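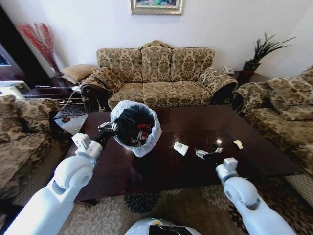 Tostent Remote Teaching Kit

We built Tostent for folks who'd sooner show a robot a chore than write one out. You move the hand controls, both arms go along with you, and the whole session is saved as you work. 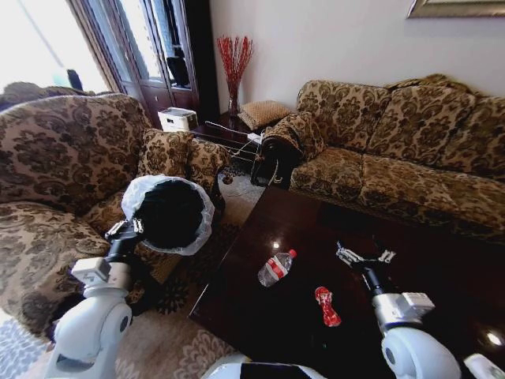 Take your time with it, and do redo the parts you don't like! Storage holds 3,000 recordings, so a few clumsy ones won't hurt.
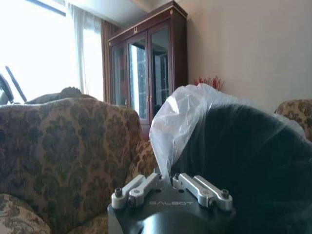

Spare hand controls ship from Fallbridge. Ask for Jelle Verhoeven, extension 31.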